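To: small-automation list
From: Mereana Nepia
Date: 18/10/2018
Subject: Re: [small-automation] Anyone tried the Brunduser fingers on cloth?

Hi Azadeh, hi all,

Yes! We've got the Brunduser soft goods kit on trial in the Vorley workshop and I've been itching to write about it. Two views from the wrist camera first, then I'll go through your questions.
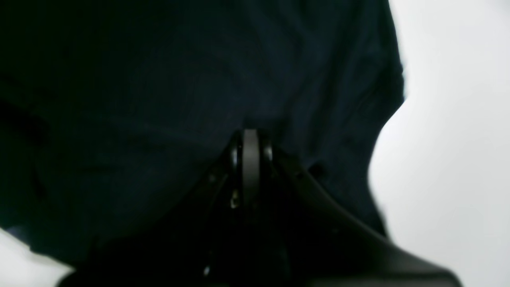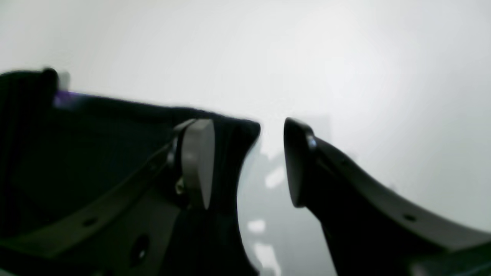
Brunduser fingers at the wrist: navy cloth at the tips in the first, nothing between the pads in the second.

Azadeh Kazemi wrote:
> We're looking at a gripper for picking up garments and cut
> pieces, one at a time, off a flat table. The Brunduser kit
> keeps coming up but I can't find anyone who has used it on
> real fabric. Does it hold thin stuff? Does it mark the cloth?
> And how painful is it to fit? We have a Wurmont arm, the older
> sort, and not much patience left after the suction cups.
>
> Azadeh

Fitting first. We're on a Wurmont as well, and it took Jaruwan and me one afternoon, most of which went on the cable (the plug in the box is for the newer wrist, so ask for the adaptor when you order). The fingers themselves go on with ordinary screws and you can change a pad without taking the finger off, which I love. Our last gripper had to come apart on the bench every time.

Holding: much better than I'd hoped. The pads are rounded, so they push into the cloth a bit before they close, and you end up with a proper pinch of it and not just a few threads. Cotton and heavier weaves are no trouble at all. We ran one shirt 13 times in a row and it dropped it 2 times, both when I'd set the height too high. Very thin lining is another matter. It either misses or picks up two layers, and I haven't found a setting that sorts it. Ratree thinks a slower close would help and she's probably right, she usually is about cloth.

Marking: nothing on anything we've tried, but we haven't tried satin or velvet, so please don't take my word for those. You do get a small crease where the pads have been if you leave it gripping over lunch. Ask me how I know.

Things I'd grumble about: the manual is 11 pages and 3 of them are the same drawing. The closing force is set by a number with no units, so you just have to play with it (start low!). And dark cloth against dark fingers is hard work for the camera. With navy I struggle to see where the gripper stops and the fabric starts, even with a nice bright white table behind. If your software needs to find the edge of the garment after the pick, test it on your darkest colour before you agree to anything.

Beverley asked off-list how it compares with the Suwannarat one. I only had that for a short loan in May, so this isn't a fair test, but the Suwannarat was quicker to close and far fussier about where it landed. For folded things in a neat stack I might still choose it. For a heap of washing, the Brunduser every time.

We have ours until the end of the trial and I'd be happy to run some of your pieces through it, Azadeh, if you want to post a few scraps. Put in the awkward ones. I can send the settings file to anyone with a Wurmont too, just reply to me directly so we don't fill up everybody's inbox.

Cheers,
Mereana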